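About Flurner

Flurner is a small company that makes live concerts for the internet and for small halls. We began in the year 2000 with one van, two microphones and a borrowed mixing desk. Today we are 31 people, and we work with singers, choirs, string groups and bands who want their concert to reach listeners outside the room.

Our founder is Sun-ja Hwang. She studied piano and later sound recording, and she moved to this country for her second degree. In her first winter here she missed the concerts at home very much. Her sister held a telephone next to a loudspeaker so that she could hear one of them. The sound was terrible, but she listened until the end. When people ask how the company started, this is the story she tells.

What we do

We record and stream concerts from the hall to the listener at home. We bring our own sound desk, lights and crew. The artist decides the program and the order of the songs, and we do not ask for changes. After the concert, the recording belongs to the artist. We keep a copy for one year in case the first one is lost.

Our best known series is Flidiven. It takes place every December in the old Hoekstra hall, which has 50 seats on the floor and a narrow balcony that we use only for the sound crew. Last season, 2449 tickets were sold for the streams of the series. For us it was a very good number, and we thank everyone who bought one.
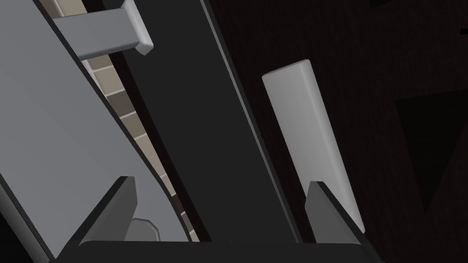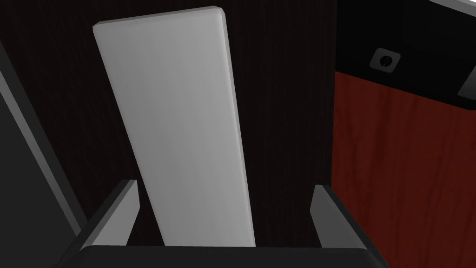
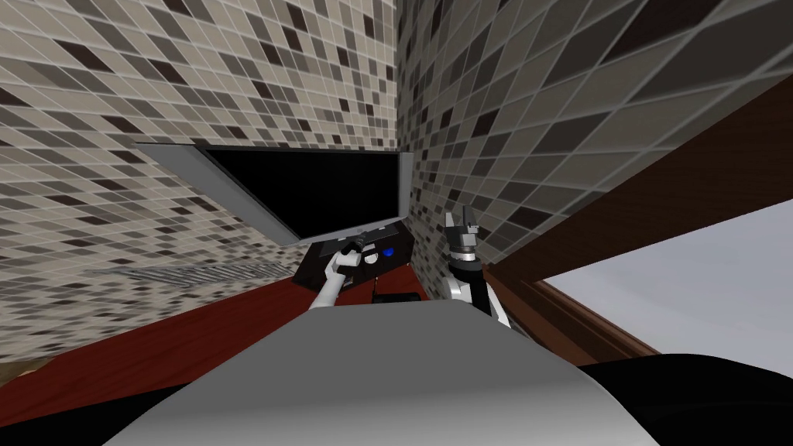
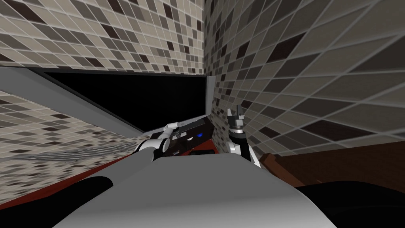 Ticket income from our streams is divided with the artists after each concert, and we send the full list of costs together with the payment. Many musicians told us that they never received such a list before, so we continue to do it also for the smallest evenings. We pay the same attention to how a concert is received at home. Most of our listeners do not use special equipment. They have a flat-screen television, like the one on the tiled wall, and the sound comes from its own speakers. For this reason our engineers make a separate mix for television, with the voice a little more forward and the bass more careful. The mix for headphones is offered on the same page, and you can change between them during the concert.

How we work with artists

First we have a conversation, usually by telephone. Then one of us visits the rehearsal and sits in the back row. We do not film at this visit. It is only for learning the music, and to hear where it is quiet — the quiet places are the most difficult for us.

For the larger concerts we cooperate with Vastberg, who lend us a second sound desk and a person who knows it well.

Working with us

We take two trainees each year, one for sound and one for lights. You do not need a diploma, but you should like to arrive early and carry heavy cases. Please write to us in a few sentences which concert you remember best and why. Letters in other languages are also welcome, if somebody in the office can read them. At the moment this means Korean, Dutch and a little Swedish.

This page was last changed on 2024-06-25.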